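The Blue Button

The room was on the ground floor at Pruradik, past the lifts and the post trolley. It had a white table in it, and one wall had been painted a dull green that was nearly blue. The woman who worked there had chosen neither.

She had come for a month in August and stayed. Her contract was with Vandeck, who had the whole building, but her payslips came from a firm called Pant and her parking permit said Brirnemeck. She had stopped asking about it. The permit number was 1409. The walk from the car park took her past a pond with a rail round it, and in the mornings there was usually a heron.

The job was simple enough. When somebody upstairs had finished with a file, a message came through to her telephone. She pressed the button on the table and a bell rang in the store. Then a man brought the next box down. She signed for it, checked the number against the list and sent it on up. There were 2824 boxes to get through. On a good day they did 59.

She didn't know what was in the files. They were tied with tape and she wasn't asked to open them. She had looked once, in her first week, and found a drawing of a drain.

In the afternoons the messages slowed down. She read, or wrote letters to her sister, or looked at the wall. Whoever had painted it had left streaks running along it, and there was a small white speck that she always found in the end, wherever she started looking. She had meant to scratch at it with a fingernail to see if it was paint or plaster. She never did, and after a while she would have been sorry if somebody else had.

One morning she unlocked the door and there was a bottle of water on the table, standing in front of the button.

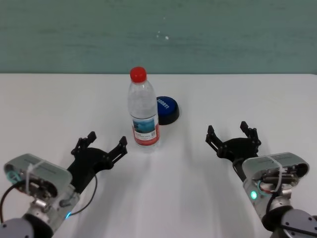 The bottle

It had a red cap and a label with a picture on it, blue and teal, some sort of view. It wasn't hers. She drank tea, which she brought in a flask, and she had locked the room herself the night before and taken the key home in her coat.

She sat down and waited for the first message. When it came she reached round the bottle and pressed the button. She could have moved the bottle, but it belonged to somebody, and she thought they would be back for it.

The man from the store came down with box 177.

"Is that yours?" she asked him.

He looked at it. "No. I thought it was yours."

"When did you think that?"

"Just now," he said. "When I came in."

She signed for the box. He stayed a moment longer than he needed to, with his hand on the door.

"The last woman had a bottle," he said.

"What last woman?"

"The one before you. She always had one on the go. She put it there so she'd have to reach past it. She said it made her stop and think before she rang."

"Think about what?"

He said he didn't know, he only carried the boxes. Then he went back up.

She hadn't known there was a last woman. At the interview they had told her the post was new. She opened the drawer under the telephone, which she had been through before, and found the same things in it - rubber bands, a bus timetable, a stub of pencil. She looked at the timetable properly this time. One bus had been underlined, the 4.10 to the coast.

The messages came steadily until noon. Each time she reached round the bottle, and each time she did stop, only for a second. She hadn't noticed before how quickly she had been doing it. The telephone would sound and her hand would already be on its way.

She ate her sandwiches at the table. With her chin almost down on her arms she was level with the label and could see the barcode, and the water standing well up inside the plastic. Past it was the wall.

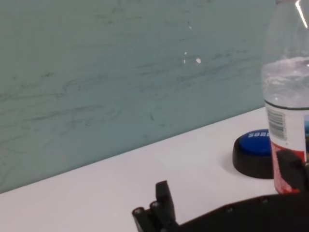 From down there the wall looked different. There were more marks on it than she had thought, looping ones, as if a cloth had gone over it again and again, and her white speck wasn't alone. There were two together, side by side, and a fainter one a little higher. She must have been looking at them for months and taken them for one. She wondered if the last woman had sat like this and counted them, and whether she had told anybody.

The telephone sounded at ten past one. She lifted her head and reached round the bottle, and stopped, and this time she left her hand where it was. Upstairs they had finished with a file about a drain, or something like a drain. In the store the man would be sitting on his stool with the paper. There was no great hurry on either side that she could see.

She drank the last of her tea first and screwed the cup back on the flask. Then she pressed the button. The bell rang, a long way off, and after a bit she heard him on the stairs.

"You took your time," he said, and put the box down.

"Yes," she said. "Where does the 4.10 stop?"

He told her it went from outside the gates, on the pond side, and that she would need the right change.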